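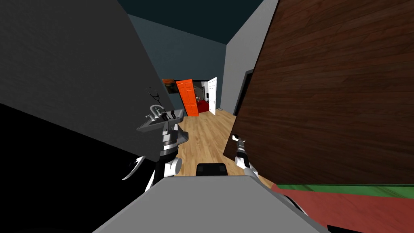

I've wanted to get inside the Diltora building in Billdale ever since a nurse friend told me her clinic was trying out their supply robots, and last month I finally got a spot on the open day. Diltora makes the software that lets a two-armed robot carry small things around a clinic: bandages, paperwork, specimen cups, whatever somebody needs two rooms away. Almost everything gets tried in simulation before it goes near a real hallway, and that's where our tour began, in front of a big screen. What grabbed me was how ordinary the job was. A stethoscope on a flat gray tray, held up in the left arm, with a wooden floor running off down a narrow corridor to an open orange door. It's the kind of errand people do all day long without giving it a thought, and there it was, being worked out joint by joint!

Our guide was Vibeke Fogh, who used to be a ward nurse and now plans what the robots should and shouldn't be asked to do. She was terrific. She talked fast, took every question and kept walking backward while she did it, which worried me a little near the stairs. Her first point was about walking. When she was on the ward she wore a step counter for a few weeks and found that a lot of her day went into fetching. Things run out, things get left in the wrong room, a doctor wants something now. None of it is hard, but it pulls you away from the bedside, and you come back having lost your thread.

The simulated building is called Stumura, and the team changes it constantly. Doors open or closed, furniture moved, tables at different heights. They run 1636 practice errands overnight and look through the failures in the morning over coffee. I loved this part. The failures are sorted by what the staff would have to do about them, so "someone has to pick it up" goes in one pile and "someone has to stop what they're doing and come get the robot" goes in another. The second pile is the one they care about most. Vibeke said a robot that gets stuck and calls for help is just one more patient (her words, and the whole group laughed, especially the two women from a dental practice).

After that we went upstairs to hear from Tomás Gilmartin, who runs supplies at a clinic in Lund that has had the robots since last June. He'd come over specially for the open day and he didn't sugarcoat it. The first weeks were annoying. The robots were slow, people stepped around them, and the shelves had to be rearranged so that the arms could reach. Twelve of his staff went through the training, and a couple of them really did not want to. What changed their minds, he thinks, was being allowed to say no. Anyone can take an errand back and do it on foot, and the system doesn't ask why.

I asked him about jobs, of course. So did the man next to me, at the same moment – we'd clearly both been saving it up. Tomás said that no one in his department had been let go, but that the work isn't the same work anymore. Two people who used to push carts now spend most of the day on ordering and on checking dates, and one of them likes it far better. The other misses the carts! She knew everybody on every floor and now she sees half of them. He's been trying to fix that by giving her the morning round back, and the robots do the afternoon. I thought that was a lovely thing to tell a room full of strangers, and I've been thinking about it since.

There was a hands-on bit at the end, where you could send an errand yourself from a tablet and watch the simulated robot set off. Mine made it through the doorway and then stopped dead in the next room. A young engineer leaned over, muttered "huh," and wrote something down, so I like to feel I contributed. The queue was long (182 visitors over the day, according to the woman at the front desk) and I only got the one go.

A few practical notes if you're planning a visit. Parking is tight, so take the bus if you can. The stairs up to the talk are steep, but there's an elevator behind the coat rack that I only spotted on my way out. Bring questions, and if you work in a clinic yourself, say so at the start – Vibeke will want to hear how your supply room is laid out, and she'll draw it on the whiteboard while you talk. The cinnamon buns go early.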